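Flollis Compact Parallel Gripper, Blade Finger Version
Item 492, sold with finger set 4
Ships from our Brorville shop

If you've been following our bench notes for a while, you'll know we don't list a gripper until we've lived with it, and this one stayed with us through most of April before Josiane Barbier would let me write the page. She runs our test bench and she is hard to please (bless her!), so I was glad when she finally handed it back with a nod and three pages of notes.

The Flollis is a small two-finger electric gripper meant for light arms and tabletop work. It bolts straight to the Dobre arm and, with the adapter plate in the drop-down menu, to the older Ircombe as well. The body is the same one we've sold for years. What's new is the fingers: long, flat and tapered, made for reaching in beside things that sit close together.

Opening: 103 mm between finger tips
Finger style: flat tapered blade, black
Wrist camera mount: included, camera sold separately
Cable length: 19 inches
Fits: Dobre directly, Ircombe with adapter plate

We tried it side by side with the rounded-tip version, and I'll tell you plainly which one I'd pick for what. For soft or round parts, stay with the rounded tips, they forgive a lot more. For small boxes, flat caps and anything with square shoulders, the blades were a pleasure, and Josiane got them into gaps where the old tips just nudged the part away. They do want a bit of care when you set your approach height. Come in too low and the tips will touch the table before you've closed on anything, so start high and work your way down in small steps.

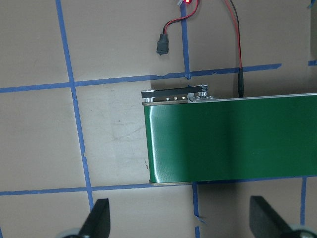 The wrist camera took more of our time than the gripper did. With the mount in its lowest position both fingers show at the bottom of the view, and we came to like that a great deal, as you can judge your opening against the part without switching to another camera. Shiny surfaces are the one nuisance. A glossy belt will throw back a bright streak under overhead lights, so if your software looks for edges, try moving a lamp before you start fiddling with settings. Blue painter's tape on a tan table gave us lines that were easy to pick out, and it's cheap to lay again when a job changes.

Spare blades are sold in pairs, and the screws come in the bag. If you're not sure whether your Ircombe needs the adapter plate, send us a note with the serial number and Josiane or I will look it up for you, usually before lunch.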